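Trucos de taller: poner orden en el software de las pinzas de mano con marcadores

Publicado el 09/02/2023 en la sección Taller de Ballau

Estos consejos son para quien ya tiene montado un par de pinzas de mano con cubos de marcadores y quiere que los datos salgan aprovechables. Todo lo que sigue vale para una mesa de trabajo normal, en casa o en un despacho. Usamos Ticona para detectar los marcadores y Lendonura para revisar las trayectorias, pero casi todo se puede hacer con otras herramientas.

Calibrar antes de mover los muebles

La calibración de la cámara de cabeza se hace al principio y se guarda con la fecha en el nombre del archivo. Si se cambia la lente, el enfoque o la resolución, se repite. Con 29 capturas del tablero suele bastar, siempre que haya unas cuantas inclinadas y algunas con el tablero en las esquinas. Las capturas movidas se borran sin pensarlo mucho.

Medir el cubo ya impreso

La impresora casi nunca respeta el tamaño pedido. Mida el cuadrado negro con un calibre y escriba ese valor en la configuración de Ticona, en milímetros. Un error pequeño en el lado del marcador se convierte en un error de distancia en toda la sesión. Si las dos pinzas llevan cubos de tandas distintas, mida los dos y ponga dos valores.

Los identificadores de la pinza izquierda y de la derecha no deben repetirse. Apúntelos en una etiqueta pegada al mango.

Luz y brillos

Una lámpara de mesa con pantalla blanca puede quemar una zona de la pared. Eso importa poco si los cubos no pasan por delante. Los suelos oscuros y brillantes dan reflejos que el detector a veces toma por bordes. Conviene fijar la exposición a mano y subir el umbral de contraste un punto cada vez, mirando el resultado en pantalla.

Cables

Deje el cable de la pinza a lo largo del antebrazo y compruebe que no cruza la cara superior del cubo. Un cable fino delante del patrón basta para perder la detección durante varios fotogramas.

Cajas largas y estrechas

Son la tarea que más problemas da al planificador. Coloque la caja tumbada, con el extremo abierto hacia usted, y entre con una sola pinza. La otra se queda baja, cerca del borde de la mesa, con el cubo girado para que la cámara vea dos caras. Con dos caras la orientación sale mucho más estable que con una.

En Lendonura, marque como segmento aparte el tramo en que los dedos están dentro del cartón. Ahí la cámara no ve la punta, y la posición se calcula a partir del cubo y de la medida del mango. El margen de colisión que usamos para la boca de la caja es de 7 milímetros; con 6 el planificador rozaba las solapas.

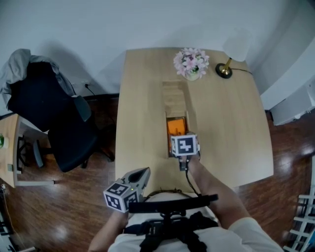 Filtrar sin borrar el gesto

El suavizado por defecto de Ticona es demasiado fuerte para movimientos cortos. Baje la ventana a la mitad y compare la curva de apertura de los dedos antes y después. Si el cierre aparece redondeado, todavía filtra de más. Los huecos de menos de 80 milisegundos se pueden interpolar; los más largos se dejan vacíos y se anotan.

Nombres y copias

Una carpeta por sesión, con la calibración dentro. El formato que usamos en Dutden es tarea, mano principal y número de toma, sin espacios ni acentos. La copia se hace el mismo día, antes de vaciar la tarjeta.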